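Ticket 997 – marks on the long wooden tabletop
Opened by: Mieke Van Leeuwen
Looked after by: Siyabonga Ngcobo
Status: open

Mieke, Wednesday, April 14, 2021
Hello! I love this table and I'd really like to get it looking its best. There's a dark brown stain towards the lower left, a smaller reddish spot next to it, and pale smudges over the middle that come back every time I wipe. Also a long thin crack at the upper right. Can any of it be saved without a full sand?

Siyabonga
Great bit of wood, and yes, plenty to try! Start with the smudges. Those are often just cleaner left behind, so use a barely damp cloth, then a dry one, always along the grain. Which product have you been using?

Mieke
Floleo spray, since February. Quite a lot of it, I'm afraid.

Siyabonga
Stop the spray for now. For the brown stain, try a dab of white spirit on a hidden bit first. If the shine stays put, go ahead on the stain. Please leave the crack alone until Pieter Motaung has seen it – he'll want to know if a fingernail catches in it.

Mieke
Fingernail catches, just. White spirit test was fine, shine still there! Doing the stain after lunch.

Siyabonga
Brilliant. Nothing coarser than 500 grit near that finish, please, however tempting the reddish spot gets.
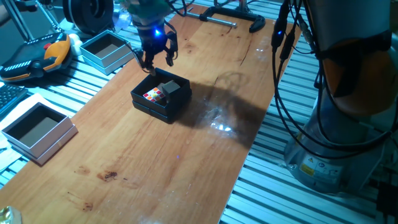
Mieke
Understood, the sandpaper is back in the drawer. Is wax all right over the crack in the meantime, or should I wait for Pieter?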